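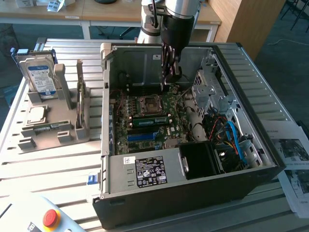

Projet de semestre, jour 4. La pince au-dessus du socket.

Bon, fil rapide sur notre projet robotique à Avberg, vu que plusieurs m'ont demandé. But du jeu : le bras monte un PC tout seul. Processeur, RAM, disque. Dans cet ordre. Note en décembre, donc on dort peu.

On est quatre. Orsolya Farkas sur la planif de trajectoire, Victor Mussa sur la vision, Ataberk Kurtuluş imprime les pièces, moi le reste - càd le rapport et le café.

État des lieux : 78 essais d'insertion de RAM depuis le début. Les premiers, cata. La barrette arrive de travers, le contrôleur voit trop de force, arrêt. On recommence. Et encore. Et encore

Ce qui a tout changé : on approche en biais, on pose un bout, on bascule, on pousse. Comme à la main quoi. Trois soirs pour y penser...

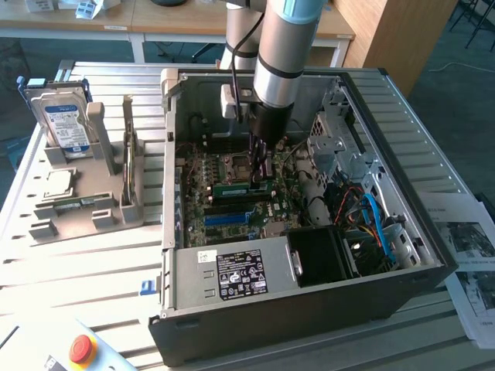

Joyce Okoth demande pourquoi on n'apprend pas tout ça par démonstration au lieu de coder la bascule. Elle dit que son groupe à Kanton a fait comme ça l'an dernier et que ça passait mieux sur les petites tolérances.

Réponse courte : on y vient. 232 démos enregistrées pour l'instant, Victor en veut 738 avant de lancer l'entrainement. Moi je veux rentrer avant minuit. On négocie.

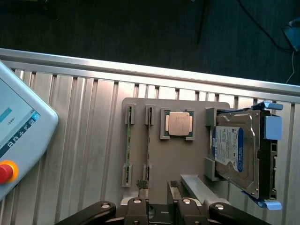
Le support de pièces, v6. Ataberk a refait les clips deux fois cette semaine, la v5 serrait trop et la pince tirait tout le plateau avec. Maintenant chaque barrette tient debout entre un clip en haut et un en bas, le proc a son carré à lui, et le disque est à plat avec ses rails bleus déja montés. Les doigts arrivent par dessus - reste à voir si la prise du disque est assez franche, Orsolya en doute.

Demain : enchainer les trois pièces sans toucher au pendant. Si ça passe je poste les chiffres. Si ça passe pas aussi, mais plus tard.

Ah et le fichier du support, oui je le partage, faut juste que je retrouve la bonne version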